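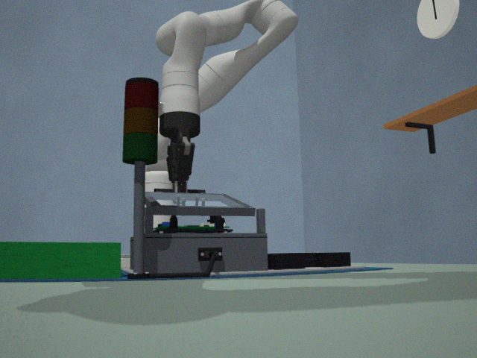

According to Savita Pandey, the first run through a new Pondcombe still always tastes of the factory, and she has yet to meet the palate that enjoys it. She is right, so do the cleaning run before you get ambitious.

4.2 Cleaning run

1. Fill the pot to the 30 line with plain water. Save your good wash for later.
2. Fit the Prinell column and hand-tighten the clamp. Wrenches void the warranty and, usually, the gasket.
3. Open the condenser water before you turn on the heat.
4. Run for 34 minutes, then switch off and let everything cool.
5. Pour the collected water down the drain. Tasting it is allowed but has no fans.

Note: If the display shows 421, the condenser hose is kinked. If it shows 1588, call us, and please don't press Reset eleven times first.

CAUTION: Never leave the still running unattended, even for a short phone call to your mother.

Check that your permit covers spirits. Ours covers selling you the pot.

4.3 Fitting the Jillon spirit safe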